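Fita de pintor azul Bresetti e papel kraft Skunby: a minha opinião depois de muitos rolos

Publicado a 18 de maio por Engelbert Egger

Quem me acompanha há algum tempo sabe que tenho um fraquinho por mesas de trabalho bem forradas. Começou com os meus filhos e as aguarelas, passou para as encomendas que preparo em casa, e hoje já não consigo começar nada sem estender primeiro uma folha de papel pardo e prendê-la como deve ser. Andava há meses a prometer esta avaliação a uma leitora muito paciente (olá, e desculpe a demora!), e cá está ela, com tudo o que me lembrei de dizer sobre a fita azul da Bresetti e o rolo de kraft da Skunby, que comprei juntos em setembro e que entretanto já voltei a comprar.

O papel

Começo pelo kraft, que é o mais simples de contar. O rolo custou-me 415 coroas numa papelaria de bairro, a Levent, e é pesado que se farta, convém levar saco. A folha tem corpo, não rasga quando se arrasta uma caixa por cima e fica direita quase à primeira, embora a ponta do rolo insista em enrolar durante a primeira hora. Eu ponho-lhe uns livros em cima e vou tomar café. Já usei papéis mais finos, incluindo um da Fleury de que gostei muito pela cor, mas esses ficavam enrugados ao fim de uma tarde e este aguenta-me bem uma semana inteira de embrulhos, colas e chávenas pousadas onde não deviam.

A fita

Agora a fita, que foi o que me conquistou. Rasga-se à mão com um puxão seco, sem andar à procura da tesoura, e sai do papel sem levar as fibras atrás, desde que se puxe devagar e bem rente à mesa. Deixei uma tira colada durante 51 dias para ver o que acontecia e ainda descolou inteira, com um bocadinho de resistência na ponta. A largura também me agrada muito: vê-se bem ao longe e dá para escrever por cima com marcador.

O meu uso preferido é dividir a mesa em quadrículas grandes, umas tiras ao comprido e outras atravessadas, e dar a cada retângulo a sua função. Num ficam os postais, noutro os rolos de fita, noutro as coisas que ainda não sei onde arrumar (esse enche sempre primeiro). Não vale a pena sofrer com a régua. A fita colada à mão faz as suas ondinhas aqui e ali, e a grelha serve na mesma, com o azul a destacar-se lindamente sobre o castanho do papel.

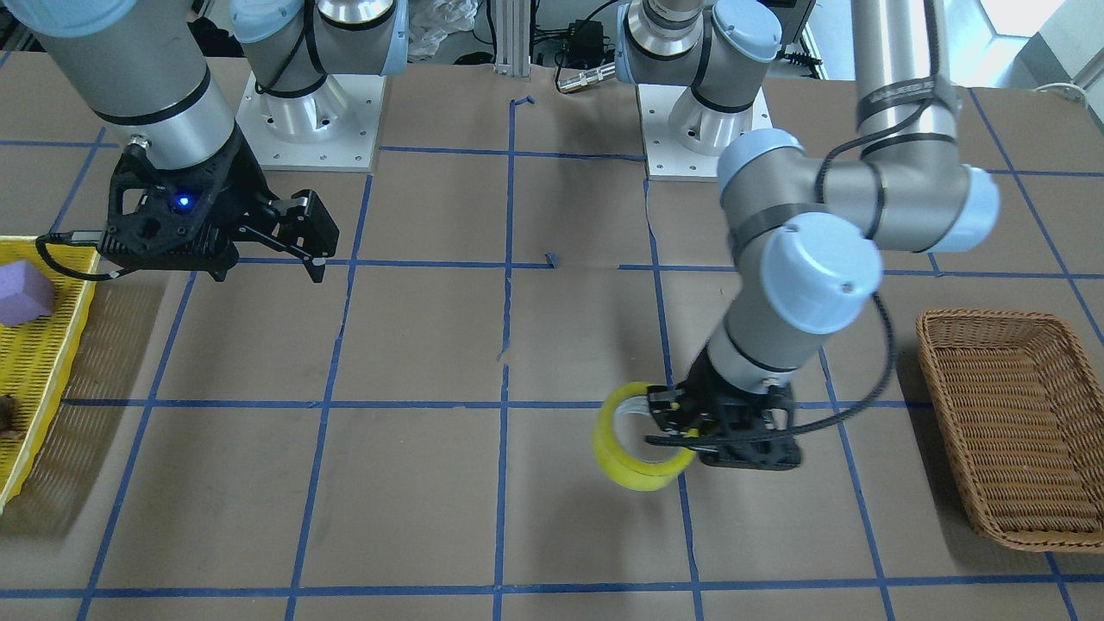

E as outras fitas?

Uma nota sobre a fita amarela translúcida, que muita gente me pergunta se não faz o mesmo serviço. Faz outro! Para fechar pacotes e colar etiquetas continuo a preferi-la, e tenho sempre um rolo à mão. Para marcar a mesa é que não a recomendo: no papel pardo quase desaparece, e a que tenho cá em casa, quando se tenta tirar, traz metade da folha agarrada.

O que gostei menos

O rolo azul vem com a ponta tão bem colada que perdi uns bons minutos à unha até a encontrar, e se ficar ao sol junto à janela as bordas ganham pó e sujidade. Passei a guardar os meus num saquinho de pano e o problema quase desapareceu. No papel, gostava que a Skunby vendesse uma largura intermédia, porque a minha mesa fica sempre com uma faixa por cobrir e lá tenho eu de emendar duas folhas.

Quanto gastei

Entre o papel e a fita, contando com os rolos que ofereci à minha irmã, foram cerca de 648 coroas. Comprei 2 rolos de kraft ao todo e o segundo ainda vai a meio. Voltava a comprar os dois produtos, a fita de olhos fechados e o papel com a tal queixa da largura. Se alguém conhecer uma loja que corte o kraft à medida, deixe-me o nome nos comentários, que eu agradeço muito.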